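The Night Shift at Prala

I should say up front that I liked cell 19. People get funny when you say you like a machine, but you spend enough nights at Prala with two robot arms and a vending machine and see who you end up chatting to. The vending machine never did a thing for me.

The job that October was cups. Foltstead had ordered a bar setup, the kind of thing you'd put in a hotel lobby so guests can watch a pair of arms mix their drink, and before anybody let it near a guest it had to move cups on and off a tray for 40 hours without hurting itself. My part was to sit there, write down whatever it did wrong, and hit the red button if it came to that. I had a chair with one good wheel. I had a thermos. Life was fine.

The first fault came at a quarter past two in the morning. Code 2132. I looked it up in the Paucar manual – they made the controller – and the entry said, in full, "Position disagreement, see supervisor." I was the supervisor. So I cleared it, wrote it down, and poured myself more coffee.
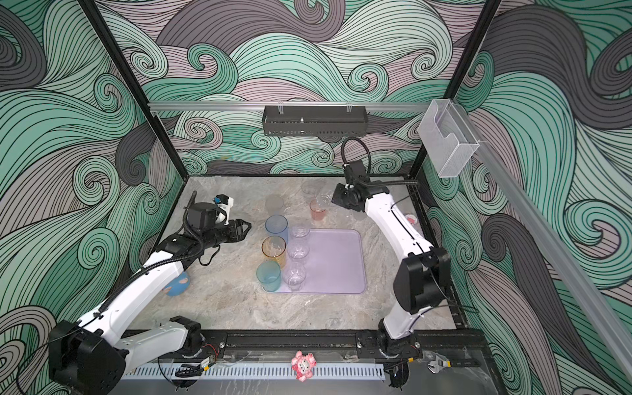 By three I'd cleared it five more times, and I'd started to notice when it came. Always the right arm, always just before it closed on a cup. It would come in low and sure of itself, then stop dead, like somebody who has walked into the kitchen and forgotten why. The left arm would go on with its own business for a second or two and then it would stop too, because that's how they were tied together. And there they'd be, the two of them, waiting on me.

I did what you're supposed to do. I checked the cables, I ran the homing routine, I called the Sestthorpe office and got the recording. Then I did what you're not supposed to do, which was clear the fault from the panel with my other hand inside the cell. I only wanted to feel whether the wrist was loose! I'd had the training. I'd signed the sheet that says you lock it out first, every time, no matter how small the job. I'd even given that talk to new people, with the slides.

The arm remembered why it had come into the kitchen.

It wasn't fast. I've told this story enough that people expect it to be fast. It just finished the move it had been trying to finish for an hour, and my hand was where the cup should have been. It closed on two of my fingers with exactly the grip you'd want for a plastic cup full of somebody's drink, so it hurt about as much as a firm handshake. Then it lifted, and I had to stand up and go with it. I couldn't reach the button from there. Of course I couldn't.

So I stood on my toes with my arm in the air, and the thing held on, and the other one hung there next to us. I said please. I really did. I said it twice.

Then 2132 came up again, and the gripper let go.

I locked it out, sat down, and looked at my fingers for a long time. They were pink and they all bent. The cause, when the day crew found it, was a screw in the wrist joint that had backed out by the width of a hair, and the controller had been telling me so all night in the only words Paucar had given it.

The report form has a box marked "Root cause" and I wrote down the screw. I got as far as the door with it. Then I went back, sat in the bad chair, and wrote the rest on the other side of the page.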